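Search this site Search Enter your search terms

Automation in the Work Kitchen: Changes in Task, Time and Skill Among Staff at Cinport

Project report, Work and Technology Studies
Authors: Hema Pinto and Siiri Seppälä
Supervisor: Elsa Keskinen
Submitted April 26, 2025

1. Background and purpose

Cinport is a service company that prepares household robots for clearing tables, sorting dishes and putting away food. Its staff have kitchen or cleaning backgrounds for the most part. Before the company began to automate, they carried out these same tasks by hand in clients' homes and in small staff canteens. Today a large share of their working hours is spent showing the tasks to a machine with a hand-held gripper, and a smaller share is spent checking what the machine has learned.

The purpose of this project was to study what that shift has meant for the people who do the work. We did not set out to measure how well the robots perform. Our questions concerned working time, physical strain, the use of earlier skills, and the influence staff have over how their work is arranged.

2. Method

We interviewed seven employees, each of them twice, and observed work in one of the kitchens the company uses. We also read 116 shift notes kept by the staff from January onward. The notes are short and were not written for research, and we have treated them with some caution. All interviewees were offered the chance to read their own quotations before the report was handed in. Two of them asked for changes, which were made.

3. The work at hand

The task we followed most closely is known in the company as table reset. The employee holds the gripper by its handle, closes the fingers on one item at a time, and moves it to its place. One full pass over the table is called a round. A normal shift has a target of 50 rounds, and each round is to be done at an even pace with no sudden changes of direction.

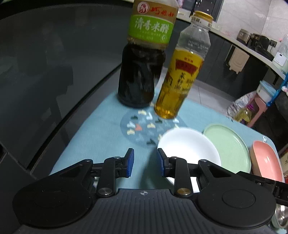 Figure 1. Table reset, with the gripper open in front of a white plate. Two bottles stand behind the placemat.

Employees described the pace as the hardest part to learn. Jouko Vuorinen, who worked in canteens for many years, told us that his hands "want to do three things at once" and that the gripper allows only one. A person clearing a table stacks plates with one hand and wipes with the other. The gripper makes this impossible, and several interviewees said that for the first weeks they felt slower and less able than they knew themselves to be.

The strain is also of a different kind. Lifting and carrying have gone down — this was confirmed by all interviewees. In their place, the notes mention sore wrists and forearms, most often in the last third of a shift. The company has responded with a rule that no one holds the gripper for two task blocks in a row. The rule is followed on most days. When someone is absent it tends to be set aside.

4. Earlier skills and their place

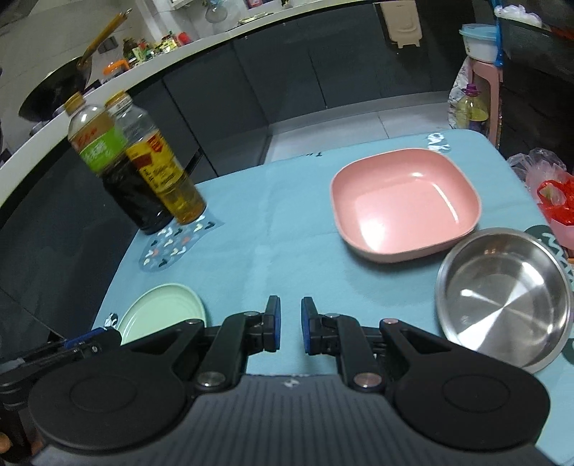 Kitchen experience still counts in this work, although job titles and pay grades do not reflect it. Tiina Rissanen explained that a new employee without such experience will treat every object in the same way, while a former kitchen worker judges weight, balance and surface before reaching. A table may hold a square plastic bowl, a round stainless steel bowl resting at a tilt, a flat plate and two filled bottles, and each calls for a different approach with the same pair of fingertips. Rissanen prefers to take bottles low on the body and bowls by the rim. She has taught this to newer colleagues, but it is not part of the written training material.

We regard this as the clearest finding of the project. The company depends on knowledge that its staff brought with them, and it has no formal way of recording who holds it or who passes it on. The planning tool in use, Skesero, registers rounds completed and rounds rejected. Time spent helping a colleague appears there as idle time.

5. Influence over the work

The bonus is tied to 300 accepted rounds. Interviewees had no objection to a target as such. They objected to learning of rejected rounds several days afterward, with no reason given. In our view a short written reason, sent before the next shift, would address most of this complaint at low cost.

6. Limits of the study

The sample is small and comes from a single employer. We had hoped to include staff from Lirport, where similar work is done, but access was not granted in time. Our observation days were also agreed in advance with the shift lead, and this may have affected what we saw.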